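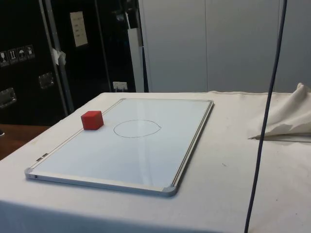
Start position on the Skimeo table: red cube on the whiteboard, target circle empty.

Good Practice at the Table
Welledard Robotics Workshop, Cisov
Gallery and working rules, updated 15 December 2023

Welcome to the gallery page of our workshop. We work with small robot tasks on a table: pick up, carry, put down, push, turn. The tasks look very simple, and a visitor often asks why we need written rules for them. Our answer is that a simple task is the one where people become careless first. When two persons prepare the same task in two different ways, the results can't be compared any more, and it is not always possible to see this afterwards from the numbers.

The rules were first written in February, when we started the Skimeo series. At that time we had 23 rules. Many of them said the same thing in other words, and now there are 14. The ones that concern the "cube to circle" task are given on this page together with our remarks. The complete list hangs in the Willems room, next to the door.

The task
The cube must be taken from its start place and put down inside the circle. It is counted as a success only if the whole bottom face of the cube is inside the line. Touching the line is not a success. We know that some other groups accept this, and we had a long discussion about it, but a clear border is easier for the person who must judge.

The circle
We draw the circle by hand with a marker. In the picture the line does not close perfectly and has a small tail on the right. For our purpose this is allowed. The rule says that the line must be readable for a person who stands at the table, and that the same circle must stay for the complete series. Please do not correct the line in the middle of a series, also if you find it ugly. If the line is damaged by a hand or a sleeve, stop, write it in the log, and start a new series with a new circle.

Do not use a ruler or a cup for one series and a free hand for the next one. Choose one way and write down which.

The start place
The cube begins outside the circle, with visible white surface between them. We do not mark the start place on the board, because an additional mark could be taken for a second target. The start place is written in the task sheet as a distance from two sides of the board. A difference of 2 mm is accepted. If the difference is larger, put the cube again before you press start.

In the series with a varied start, the places are taken from the printed list in the given order. Please do not choose "a nice place" yourself. People believe that they choose by chance, but most of us put the cube again and again in the same area.

The surface
A glossy board reflects the lamps. You can see pale bands of light on the board in the picture, and such bands move when a lamp is moved. For this reason the position of the lamps belongs to the setup and must be noted like everything else. Do not switch a lamp on or off during a series. On a sunny day the blinds are closed before the first run and stay closed until the last one.

Clean the board with a dry cloth only between two series. The liquid cleaner makes the surface more slippery for some time, and one of our older series could not be used because of this.

The tablecloth should lie as flat as possible under the board. Small wrinkles are accepted. The board itself may not rock: press on each corner with one finger, one after the other. If it moves, lift it and lay the cloth again.

Before each series
Read the task sheet aloud once, also when you are alone.
Check the emergency stop by pressing it, and release it only when your hands are away from the table.
Write the name of the operator and the name of the judge. They may not be the same person.
Measure the start place of the cube.
Say "free" before the motion is enabled, and wait for the answer.

During the series
A full series has 108 runs. It is too much for one operator without a break, and the break must be taken after a finished run, never inside one. If the cube falls from the board, the run is a failure and the cube is inspected for damage before it is used again. A hand may enter the work area only when the motion is disabled. "It is standing still" does not mean the same as "it is disabled", and this is the sentence that we repeat most to our new colleagues.

Failed runs are kept. Nobody may remove a run from the log because the start was not perfect or because a person was laughing in the room. Put a remark beside it, and the decision is made later for the whole series, with the reasons in writing.

Using our rules
Schools and other workshops may copy these rules and change them for their own tables. Please write on your copy that it was changed, so that we do not receive questions about rules we never wrote. For real machines in a workplace, our page does not replace the safety standards or the instructions of the manufacturer. We wrote it for small table tasks with trained people present.

Corrections of the text are welcome, also corrections of our English. Please send them to the Welledard office in Cisov with the word "Skimeo" in the subject line.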